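# Plindis Tableware: Care FAQ

Last revised December 2025. Covers colored translucent plastic bowls in the Plindis range.

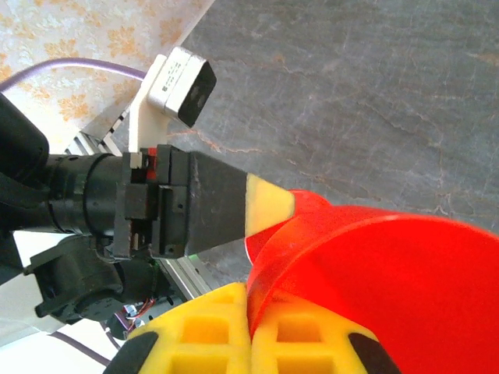 The answers apply to all 14 current sizes unless a size is named.

**Can the bowls go in the dishwasher?**
Yes, top rack only, up to 65 °C. Place them rim down and leave a gap between pieces.

**Can they go in the microwave?**
No. The plastic softens unevenly and the base may warp.

**Will red bowls stain other items?**
The color is mixed into the plastic and doesn't wash out. Tomato and turmeric can still leave a film on the inside. Soak for an hour in warm water with baking soda, then rinse.

**Why has my bowl gone cloudy?**
Either hard-water scale or fine scratches. Scale comes off with diluted white vinegar. Scratches are permanent. Avoid scouring pads and metal whisks.

**Two bowls are stuck together. How do I separate them?**
Fill the inner bowl with cold water, stand the outer one in warm water, wait two minutes and twist. Do not pry at the rim.

**Are lids available?**
For the 107 mm and 243 mm diameters only. Lids sold before July have a different lip and do not fit.

**Who handles replacements?**
Līga Kļaviņa at Fletalis. Include the size and the order number.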